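Chapter 6

Soils and Residues on Hard Surfaces

6.1 Scope of the chapter

Chapter 5 dealt with water as a solvent and with the effect of hardness on soaps. The present chapter turns to the surface being cleaned. It covers the main classes of soil found on glass, glazed tile, enamel, and stainless steel, the forces that hold them in place, and the means by which they are removed. Textiles are left to Chapter 9, where the soil lies within a mesh of fibers and the problem is of a different kind.

The word soil is used throughout in its trade sense: any matter present on a surface where it is not wanted. Flour on a bakery bench is product during the shift and soil at the end of it. The definition depends on the use of the surface and makes no claim about the harm done by the matter itself.

Terms introduced in this chapter: soil, film, scale, wetting, contact angle, soil load, redeposition, dwell time.

6.2 Classes of soil

Soils on hard surfaces are grouped by how they respond to water, acid, alkali, and solvent. The grouping is practical. Two soils with very different origins belong together if the same treatment lifts both.

Water-soluble soils include sugars, most simple salts, and some fruit acids. They dissolve in cold or warm water given enough time. Sugar that has been heated until it darkens no longer belongs to this class and must be treated as a burned soil.

Fatty soils include cooking oils, butter, skin oils, and the waxes left by some polishes. They do not dissolve in water. They soften as temperature rises, and many become liquid well below 80 °C. Alkaline cleaners convert part of the fat to soap, which then helps carry off the remainder.

Protein soils include egg, milk, blood, and meat juices. Heat sets them. A milk film rinsed first with hot water is harder to remove than the same film rinsed first with cool water. The student should note that the advice for fats and the advice for proteins conflict, and that most kitchen soils contain both. Section 6.7 gives the usual order of steps for mixed soils.

Mineral soils include hard-water scale, rust stains, and the gray haze left by cement. They respond to acid. Alkaline cleaners have little effect on them and may add to the deposit if the rinse water is hard.

Particulate soils include dust, soot, and fine sand. They may be held by nothing more than contact and static charge, or they may be bound in a layer of fat. In the second case the fat must be dealt with first.

6.3 Wetting and contact angle

A cleaner can act only where it touches the soil. A drop of plain water on clean glass spreads out to a thin layer. On glass that carries a fatty film the same drop draws up into a bead. The angle measured through the liquid, at the point where the drop meets the surface, is called the contact angle. A low angle indicates good wetting and a high angle indicates poor wetting.

Surfactants lower the surface tension of water and so reduce the contact angle on a fatty film. In a classroom trial of the kind set out at the end of this chapter, an angle of 80 degrees was measured for tap water on a lightly oiled pane. After a small amount of dish detergent was added to the water, the angle on the same pane fell to 38 degrees. The pane itself was unchanged. Only the liquid was different.

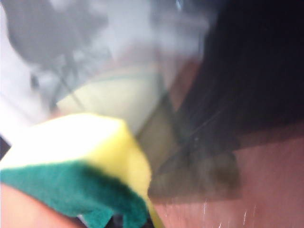

Good wetting is needed for removal but does not bring it about alone. Once the liquid has spread, it must work its way between the soil and the surface. With liquid oils this takes place by roll-up: the edge of the oil layer draws back, the layer gathers into droplets, and the droplets break free. With solid fats the process is slow unless the fat is warmed or disturbed by rubbing.

6.4 The four factors

The outcome of any cleaning step depends on chemical action, mechanical action, temperature, and time. A decrease in one may be offset, within limits, by an increase in another. A weak cleaner left in place for a long dwell time may match a stronger one wiped off at once. Hand work relies heavily on mechanical action. Spray systems rely more on temperature and chemistry.

The limits deserve attention. No length of dwell time will cause an alkaline cleaner to dissolve scale at a useful rate. Added rubbing may remove the scale but will scratch a soft surface before the work is complete. Abrasive pads are graded for this reason, and the grade should be matched to the softest material in the work area.

6.5 Redeposition

Soil that has been lifted must be carried away. If the wash liquid is overloaded, or is left to dry in place, part of the soil settles back onto the surface as a thin, even film. On tile this may pass unnoticed. On glass it shows as streaks or haze under side light, and it is often mistaken for a fault in the glass.

Redeposition is reduced by three measures: changing the wash liquid before it is spent, rinsing tools between passes, and removing the last of the liquid with a squeegee or a dry cloth. Evaporation leaves behind everything the water contained, including its own dissolved minerals.

Case note. The Pietrzak bottling hall at Hundano cleaned its inspection windows by hand at the end of each Friday shift. Staff reported a white haze that returned within the hour. The cleaner in use, Bremix, was alkaline and was mixed with hard well water at twice the stated strength. Tests showed that the haze was a blend of detergent residue and calcium salts. The mixing strength was brought back to the label rate, a rinse with softened water was added, and the panes were finished with a squeegee. A stronger product, Dralex, had been proposed before the tests were run. It would have raised the residue further.

6.6 Questions for review

1. Explain why a bead of water on a glass pane suggests that the pane is not clean.

2. A pan carries both egg and butter. State which soil is set by heat and which is softened by it, and suggest a first rinse.

3. In the Hundano case, identify which of the four factors had been increased without benefit.

4. Using a protractor and a side view of a drop, measure the contact angle of tap water on a washed pane and on a lightly oiled pane. Repeat with 2 drops of detergent added to a cup of the water. Record all readings in degrees and keep them for use in Section 6.7.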